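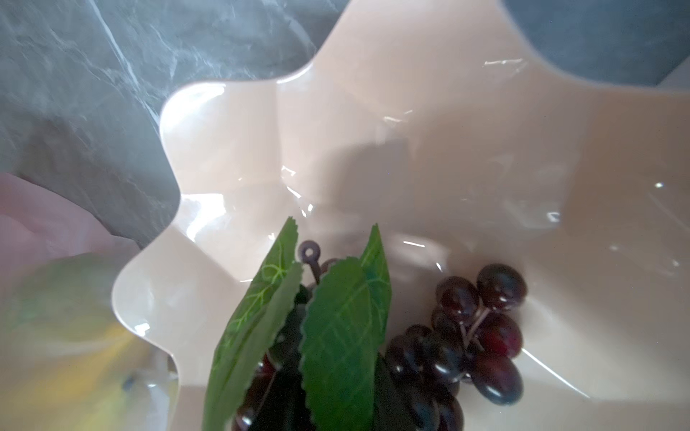
How do you get the dust off plastic grapes? Lukewarm water and a drop of dish soap, then let them drain on a towel overnight.

2021-03-23
Posted by the author of Bundthorpe Kitchen Diary

Print this entry | E-mail this entry

I worked that out last night, after putting it off since December. The grapes had been on top of the fridge all winter and had picked up the greasy kind of dust that a dry cloth only moves around. I ran the sink half full, swished both bunches, and went over the leaves with an old toothbrush. The leaves took longer than the grapes. Dust sits in the teeth along the edges.

This morning they went back in the cream bowl with the wavy rim, on the gray marble counter. The bowl got a wash too. It shows every fingerprint, so I dried it with a clean dish towel and carried it by the bottom.

I tried the greener bunch on the right first and didn't like it. Now the leaves stand up at one side and the dark red bunch lies next to them. The little hanging loop still sticks up between the leaves. I thought about snipping it off and left it, in case I ever want to hang the bunch over the window.

The rest of the counter took until lunch. I threw out 48 twist ties from the drawer — I did count those — and moved the Rallis kettle closer to the outlet. The Nukix scale needs a battery. It was stuck on 264 grams with nothing on it.

Real fruit goes in the wire basket from now on. Last week I had apples under the grapes and forgot them until one went soft.

Rain after two. Soup for supper, and enough left for tomorrow.

Recent entries
Descaling the kettle
A new shelf from Flestik
What was behind the stove
Bread, second try
Sorting the jar lids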